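Workshop notebook, Irnley
2025-07-29

Brake squeal on the Drutasport estate, continued. The owner rang before we had the shutters up to say it is "more of a whistle now", and I have written that down in case it ever helps anyone.

Front pads off again. Plenty of meat on them, wear even side to side. Discs measured and inside the limit, no lip worth grumbling at. Slide pins on the nearside caliper were dry, and the lower one needed persuading with words I won't put in the book. Cleaned both, fresh grease, new boots. Offside pins were fine, so naturally that is the side the owner swears the noise comes from.

Torque wrench went missing for most of the morning. It was in the drawer marked torque wrench, where none of us had thought to look. Caliper bolts done to 36, wheel bolts to 100. Augustina checked my figures against the Kratochvíl manual and found I had been reading the page for the van. Same numbers, as luck has it, but she has underlined it in red and I expect to hear of it again. 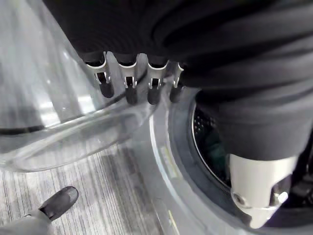

Road test after lunch, out past the reservoir and back. Quiet at 40, quiet at 55, one short chirp coming down to the junction by the garden centre. Could not get it to repeat, though I went round three times and was waved at by a man with a trolley of bedding plants. Slight pull to the left under hard braking, which I had not noted last time. Tyre pressures were equal, so I want to look at the nearside flexi hose before blaming anything dearer.

Parts: Arnosen sent the shims for the rear axle. We ordered fronts. Their chap says the codes changed in July and there was an email. There may well have been. Returned, new lot promised.

To do: hose, front shims when they turn up, bleed the fronts, ring the owner. Whoever borrowed the good wire brush, it lives on the hook by bay two.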